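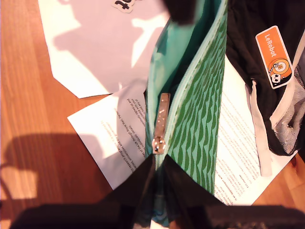
Gindance community dance program, Iston
Quarterly report to the Samarakoon fund, 28 September 2018

Short one this time, hall inspection ate most of the week.

Enrollment. Tuesday beginners full, 16 on the list. Seniors class slower to fill but steady. Teen group lost its teacher in the summer, Rafsan Hettiarachchi covering until we hire. Ad is out, two decent replies so far.

Spending. Of the $500 for music licences and speakers, $300 gone. Rest held back for the winter show. Receipts to follow, still waiting on one from Mastero for the floor repair.

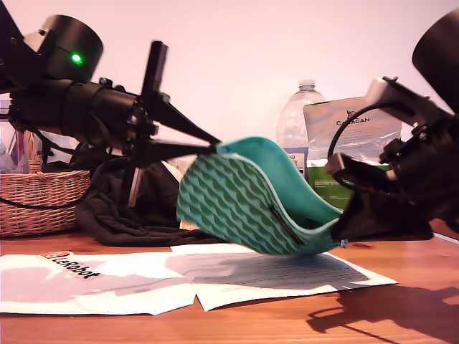 Hall and access

Ramp finished. Side door still sticks, landlord told twice. Heating is the bigger worry, the back radiators dont come on at all and the seniors feel it first. Quote requested.

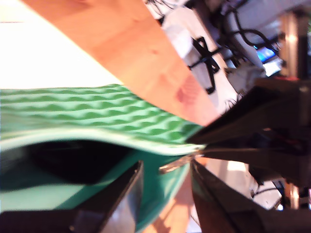

If the quote comes in high we may need to move that class to the library room for the winter. Smaller, no mirrors, but warm. Would need your OK as the grant names the hall.

Outreach. School visits went ahead, nine classes in all. Teachers want a return visit in the spring. Flyers in two langauges now.

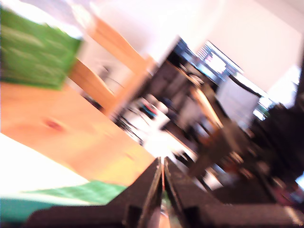
Sajib Mridha would keep the seniors where they are and borrow heaters, as half of them won't make the extra bus ride to the library. Fair point. Will cost both and send figures in October.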